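Robots Have Rules, Too!
By Orla Gilmartin

Think about the rules you follow before lunchtime. Look both ways. Raise your hand. No running by the pool. Rules like these keep people from getting hurt, and they help a big crowd of people get along in one place.

Robots have rules too! A robot can't read a poster on the wall, so most of its rules are really rules for the people who design it, build it, teach it and work next to it. Some are written down in thick books. Some are habits that good robot workers pick up and never drop. Let's look at both kinds, and then you can write a few of your own.

What is a standard?

Have you ever borrowed a friend's charger and found that it fit? That worked because lots of companies agreed on the size and shape of the plug. An agreement like that is called a standard.

Standards are everywhere. Light bulbs screw into lamps. A sheet of printer paper slides into the printer. The red light on a traffic signal means stop in your town and in the next town over, and in a country where you can't understand a word anyone says!

Robots have standards for safety. People who know a lot about machines sit down together and ask hard questions. How does a person stop this thing in a hurry? How close can somebody stand? What happens if the power goes out while the arm is lifting something heavy? They argue (politely, most of the time), they test, and they write down what they agree on. Then, years later, they open the book back up and fix the parts that have gotten old, because robots keep changing.

Rule: there must be a way to stop

Big factory robots have a stop button you can't miss. It is usually red, it is round like a mushroom cap, and you hit it with your whole palm. Engineers call it an emergency stop, or e-stop for short.

Here is a neat thing about it. When you push an e-stop, it stays pushed. Somebody has to twist it or pull it back out, and even then the robot should not just jump back to work. A person has to start it again on purpose. Can you guess why? Imagine you had crawled in to pick up a dropped bolt, and the robot started up the moment the button popped out. Yikes!

Itzel Varela works with robot arms at a factory called Trendik, where they pack jars into boxes. New workers there learn the stop buttons before they learn anything else. "I make them close their eyes and point to the nearest one," she told me. "If they point at the coffee machine, we start over."

Rule: keep your distance, or slow down

A strong, fast robot often works behind a fence. The gate in the fence has a switch, and if the gate opens, the robot stops. Simple and very clever.

Other robots are made to share space with people. Those have different rules. They may have to move slowly when somebody is near, or stop when they feel a bump. Their edges are often rounded so there is less to pinch or poke. Even then, people check the whole job and not only the robot. A gentle robot arm holding a soft sponge is one thing. The same gentle arm holding a sharp knife is something else!

Checking the whole job has a name. It is called a risk assessment. You can do one at home right now. Look at your kitchen and ask two questions: What could hurt someone? How bad would it be? A hot stove gets a different answer than a slippery banana peel, and both deserve a plan.

Rule: teach it carefully

This is my favorite part, because it is where the newest rules are being worked out.

Older robots follow exact directions, written by a programmer. Move up, move left, close, open. Many newer robots learn from examples. A person does a job over and over, cameras record it, and a computer studies the recordings to find the pattern. It's a bit like learning to tie your shoes by watching your big sister.

One way to make those examples is to hold a gripper in your hand. A gripper is the part of a robot that grabs things, like a simple hand with two fingers. The person picks things up with the gripper instead of using their own fingers, so the computer gets to see the job done the way a robot would have to do it.

Now think about what happens if the examples are sloppy. If the teacher slams cups down, the robot may learn to slam cups down. If the teacher only ever uses one cup, the robot may be baffled by a mug with a handle. A learning robot copies the bad along with the good. So teaching needs good habits, and the people who do it have plenty of them.

Ineke Jansen and Hermenegildo Sandoval teach robots at a workshop in Skirnwood. I asked them for the rules they really use, and I wrote them down just the way they said them.

Before you start
Know what the job is. Say it out loud.
Put away everything that isn't part of the job.
Look at where your cables go, and keep your feet out of them.
Check that the grippers open and close all the way.

While you work
Move at a calm speed. You are not in a race.
Do it the way you would want a robot to do it near a baby.
If you drop something, don't pretend you didn't. Mark that try so the computer people know.
Change things up. Move the cup. Turn it. Lay it down.

When you finish
Write down what you did and what went wrong.
Take a break before your hands get tired.

Hermenegildo says the one about marking mistakes is the hardest for grown-ups. They like to look good! But a mistake with a label on it can be very useful, and a mistake that is hidden can mix up the robot for a long time. One time the Skirnwood team collected 2,835 tries at one set of jobs. They read through the notes and kept 2,055 of them for the robot to learn from. The rest were set aside, and the team was proud of that. Being picky is part of the work.

Two grippers and a pale wooden table:
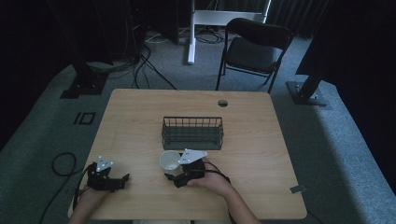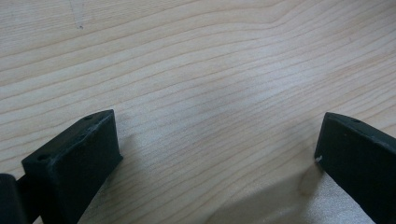
There is another rule for teachers, and it has to do with people who aren't even in the job. It's about privacy. Cameras record whatever is in front of them, so before anybody starts recording, everyone in the room should know about it and say it's okay. Family photos and letters with addresses on them should be put away first. If somebody says, "I don't want to be in this," the answer is "No problem," and the recording waits.

Ineke likes to ask visitors a question about this. Suppose a robot learned to fold laundry from recordings made in your bedroom. Who should be allowed to watch those recordings? For how long should they be kept? There isn't one answer that everybody agrees on yet, and people are still writing those rules. Maybe you'll help write them!

Who checks?

A rule doesn't do much good if no one checks on it. In many workplaces there is an inspector or a safety person whose job is to walk around and look. Hélder Louro does that for a company named Urnel. He carries a list with 22 things on it, and he goes through the whole list every time, even when he is sure he knows the answers.

Is the stop button easy to reach? Does the gate switch work? Has anyone taped it down to save time? (People do! He has a jar of the tape he has peeled off.) Are the cables in good shape? Do the workers know who to tell if something seems weird?

He thinks that last one matters most. Machines often give small hints before they break, such as a new squeak or a wobble, and the person standing next to one all day is the first to notice. A good workplace says thank you when somebody speaks up, even if the squeak was only a squeak.

Try it: be a robot teacher

You need a friend, a plastic cup, a pair of kitchen tongs and a box.

One of you is the robot. The robot holds the tongs and can only do exactly what it has been shown. The other one is the teacher.

First, the teacher shows how to put the cup in the box with the tongs, one time. Then the robot copies it. Easy, right? Next, lay the cup on its side, or move it across the table. The robot has to copy the very same moves as before. What happens?

Now let the teacher show the job again, with the cup in lots of different places. Talk about what the robot could figure out this time that it couldn't before.

When you are done, write at least 2 rules for teachers and tape them to the box. Then swap places, and see if your friend thinks your rules are fair.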